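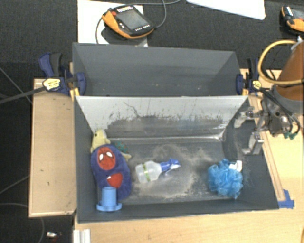 Fig. 1. Both bins, before wiping out. Soft toys to the left, spray bottle in the middle.

June, bin wear notes, continued

Looked over the pair of dark grey bins this morning. The far one is in decent shape, a few pale specks and scuffs low down and that is all. The near one has taken most of the use and looks it. The sloping back wall has gone pale across the top and is scraped back to dark grey lower down, with ragged scratches all over and a thin curved one left of centre. Ran a fingernail along that one and it catches, so it is a proper groove.

The seam at the foot of the slope is worn bright, worst towards the right corner. Dust on the floor is tan and whitish, heaviest in the middle and off to the right. Side walls and front are smoother. I left them alone.

Contents at the time: purple plush with the red mask face, yellow turtle with the green shell, light blue flanged tube, spray bottle with the blue head. Took them all out and put them on the table. Shook both toys over the waste bin. The turtle held more grit than I expected. Brushed it with the soft brush, 2 passes, and it still sheds a little from under the shell. Needs a wash in a pillowcase, cool.

Wiped the near bin with a damp cloth, then a dry one. Most of the dust lifted. Some of the whitish patch did not, so that part is abrasion and will stay. Weighed the sweepings out of curiosity: 49 mg on the small balance, cloth not included.

Irina Sandu asked whether we should swap near and far to even out the wear. I would sooner line the near one. There is an offcut of the Skismont matting on the shelf, 100 cm long, enough for the floor but not the slope. Will try it loose first, no glue.

To do: wash turtle, cut matting, check the tube flange for chips, put a proper label on the spray bottle.

Bins back in their places by 11.20.

Vovow workshop notebook | Contact: Irina Sandu | Back to top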